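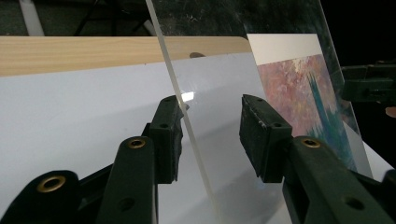
Are hand-held gripper demos of clear objects worth collecting?

Posted by Vaughan Pearce, 2025-06-12

We're gathering examples for a policy that has to handle a clear acrylic stand with a picture card leaned on it. One person, a hand-held gripper in each hand, a camera on each. We have 245 episodes and the plan says 444. My problem is that the sheet hardly shows up except for its edge and whatever light bounces off it. A colleague who used to work at Halliday swears more episodes will fix it. I doubt it. Has anyone seen a learned policy find the edge of clear plastic, or does it just memorize where the table was?

Brodie Tamihana

Mostly it memorizes the table. We did 70 episodes with a clear tray at Tromulari and got nice curves. Then we turned the tray a little and it grabbed air.

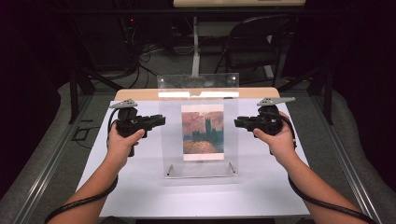
So before you record anything else, look at what stays the same. White paper on the table, same stand, same card, same operator? Then your 444 is closer to one long episode. Swap the card and turn the stand. Move the lights too, or the model will learn the glare and call it an edge. And hold back 4 layouts you never train on. If it fails those, stop collecting and save your wrists.

I wouldn't put much faith in the wrist views alone either.
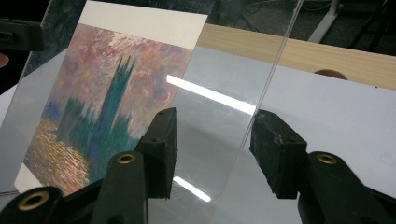

Wrist view of the sheet, glare included.

With a busy print behind the plastic I'd expect a model to lock onto the print. Try some runs with a blank card and compare.

Wistitz

just get more data, worked for us

Vaughan Pearce

Worked on what, though? Clear parts? Will try the held-back layouts first.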